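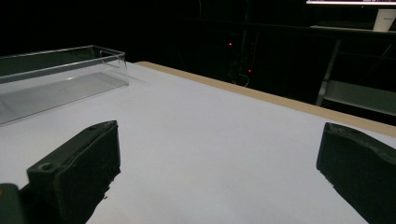
Stilum Automation, Hunville

Gripper Technician, part-time

We need someone to look after the two-finger gripper on our bench cell. The dark covering on the fingers wears and frays along the edges, and it has to be stripped and redone before it starts to affect the grip.

The work:
Re-cover both fingers and check the tips still meet square
Check the finger screws and replace any with worn heads
Run the open and close test, 185 cycles, after every re-cover
Wipe down the white bench top and the clear acrylic box
Write up each job in the cell log — what you did and which parts you used

You should be comfortable with hand tools and small fasteners. A trade certificate is good but not required. We will show you our way of doing the covering, which takes a bit of practice. The room is kept fairly dark behind the bench, so tell us if that is a problem for you.

Apply by 14 Jun 2024 at the front office, Unit 2, 358 Daly Road. Quote job 303.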